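Mar 24, 2024
Bench notes, devotional reader, second printing
L. Baloyi

Carried over from February: the Moroz translation of the daily readings is typeset through Psalms, the Burka translation only through Ruth. Both have to fit the same 200-page block or the binding quote is void.

Paper. Switched the text stock from the bright white to the cream we had left from the hymnal. Show-through is better. With the bright white, a bold heading on the back of a leaf could be read through the front under a desk lamp, and the people who use this book read it before sunrise under exactly that kind of light. Cream stock is a little thicker, so the spine has to be recalculated before the cover file goes out. Have not done that yet.

Type. Body text stays at 9 point. Tried one size up on the Lamentations week and it pushed two readings onto a third page, which breaks the rule that each day opens flat on one spread. Leading opened slightly instead. Scripture references moved from the foot of the page to directly under the day's title. The old position was getting trimmed whenever the guillotine drifted.

Verse numbering. The Moroz text follows the numbering that counts the psalm superscription as verse 1, the Burka text does not. So a reading marked Psalm 51:10 in one edition is 51:12 in the other. Last printing we used one reference list for both and got letters about it. From now on there are two lists, kept in separate files, and the conversion is done once by script and then read through by a person. Script output has 1379 references. Read the first two sections against the printed Bibles and found the following:

- Psalm 3 and Psalm 4 correct in both lists.
- Psalm 23 shifted by one when it should not be. The superscription there shares a verse with the text. Same fault likely in every psalm with a short heading.
- Joel chapter divisions not handled at all. The script has no rule for a chapter that splits differently. Needs one for Malachi too.
- Song titles quoted inside the readings were picked up as references twice. Harmless, removed by hand.

Fix for the short headings: keep a table of which superscriptions stand alone and which share a verse, and look up the psalm before shifting. Started the table, reached Psalm 41.

Binding test. Sewn sample and glued sample both opened flat to the middle signature on the bench. The glued one cracked along the spine after being left on the Flirkik heater shelf overnight, the sewn one did not. Droltitz station stores its books in a metal trunk with no shade over it, so glue is out for their share at least. Sewing costs more per copy. If the difference can't be covered, print fewer copies - do not go back to glue.

Cover. Matte film scuffed in the box test. Linen-finish film held up and takes a pen, so the owner's name can go on the front. The cross on the spine is too close to the hinge and disappears in the groove when the book is closed. Move it up and make it smaller.

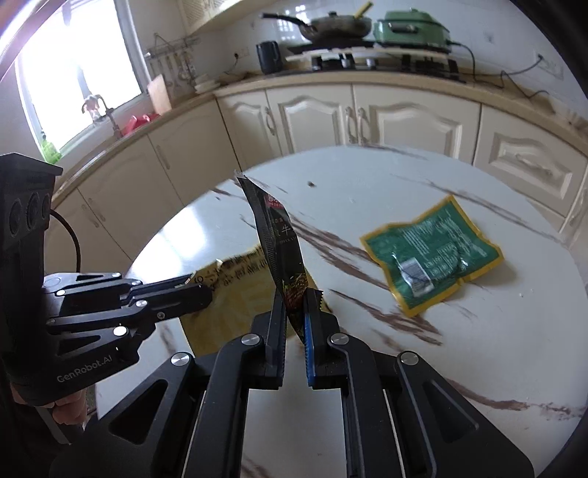
Prayer section, back matter

The prayers for travelers and the prayers for the sick are run together under one heading in the Burka file. Split them. The evening prayer is missing its last response, which is present in the Moroz file, so it was lost in typing and not left out by the translator. Asked for the handwritten copy to confirm the wording before setting it.

The blank pages for notes come to more than planned on cream stock. Cut one leaf, keep the ruled lines.

To do

Recalculate spine width for cream, sewn.
Finish superscription table from Psalm 42 on.
Add chapter rules for Joel and Malachi, rerun script, compare against the list saved today.
Send spine proof with the cross moved.
Ask Droltitz whether the trunk copies should have a ribbon. The last ones frayed at the cut end, so seal it if yes.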